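Faucet Cell Project: Section 4, The Cross-Threading Fault
Mirnstead build team: Krystyna Adamczyk, Ariel Magbanua, Mbali Oosthuizen
Project advisor: Wendy Bellamy
Draft of 28 April 2018

4.1 What the cell is supposed to do

The task is to fit faucet-type parts to the tees on a white pipe frame using two arms. The left arm steadies the frame when needed and the right arm brings the part to the tee and turns it. Section 3 covers the mounting and the wiring. This section covers only the fault that stopped testing in December and the changes we made after it.

By then the control program, which we named Ploletti, had logged 1,934 turning moves out of a planned 2,000. Most of those were practice turns with no part in the gripper, so the number looks better than it should.

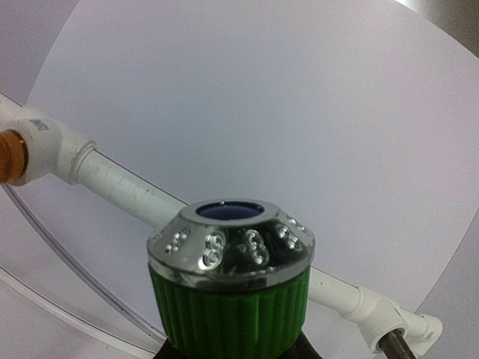 Figure 6. Wrist camera view of the green ribbed part with its chrome top, pipe behind.

4.2 What happened

On the run that failed, the right arm started the green part into the tee at a slight angle. The thread caught on one side. Ploletti had no limit on turning force, only a limit on how far the wrist could rotate, so it kept turning. The whole frame twisted toward the right arm and the upper rail came out of one of its end fittings. Mbali hit the stop button. No one was hurt, but Ariel had been reaching in to straighten the lower loop a minute earlier, and we had no rule against that at the time.

The stop button worked, but the gripper stayed closed when power was cut. We had to back the wrist off by hand to free the part, and that scratched it.

4.3 Cause

We first blamed the camera. The chrome is very shiny and the highlights move as the wrist moves, so our edge finder sometimes picked a reflection in place of the rim. Krystyna replayed the saved pictures and found the position was good on the failed run. The real trouble was the grip. The fingers closed on the ribs a little off center, and the part tilted when it touched the tee.

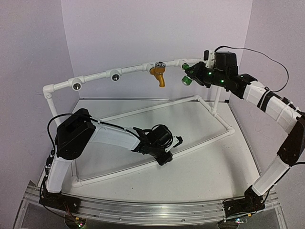 Figure 7. The cell, with the right gripper closed on the green part at the far right tee.

4.4 Changes

Turning now stops if the wrist motor current goes over a set value, and the arm backs off before trying again. After 2 failed tries it waits for a person. Hands stay out of the cell unless the arms are powered down — this is now written in the lab sheet, and Sandra Haslam from the Treloar shop signed it.

We repeated the job 17 times with the new limit. The limit tripped on several of these, and the frame stayed together every time. We have not fixed the off-center grip itself. Softer finger pads are on order from Skalgate, and the tests with them will go in Section 5.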